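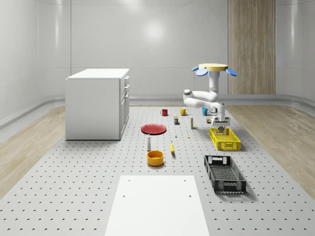

Staff Questions About the Kitchen Arm, Brumwood Office

What is the arm going to do all day? Clear up after us, mostly. Kistholm runs the staff kitchen here and in Villalba, and the contract now includes an arm that picks up what people leave on the counter and puts it in a basket. The simulation is where it practices: three mugs, a plate, a bowl and a banana spread across the work surface, with a yellow basket and a black one standing by. Anyone who has seen our counter at 11 will find this a flattering version.

Is anyone losing their job?
No. Pilar Durán and her team keep their hours. What goes is the 80 minutes a day they spent collecting mugs. The time moves to cooking, and the hot lunch returns in March under the name Tastier, which was chosen by a vote we have agreed to respect.

Can I still put my own mug away?
Please do. The arm will not be offended, and neither will Pilar.

What if it takes a mug I'm still using?
Keep hold of it. Anything left alone on the counter for 15 minutes counts as abandoned. We know some of you consider 15 minutes a short phone call – take the mug with you.

Does it wash anything?
It does not. It picks up and it puts down. Loading the dishwasher is still done by people, who still disagree about how.

Is it safe to reach past it?
Wait until it has stopped. There is a red button by the fridge that stops it at once, and you won't be asked to fill in a form for pressing it. Please don't hang a dish towel on the button.

Will it be watching us?
Its camera covers the counter and nothing else. Recordings are deleted after 10 days, and managers don't get them. Lionel Langlois asked for this in writing and has it, should you want to read his copy.

Who do I complain to?
Lionel for the arm, Pilar for the soup.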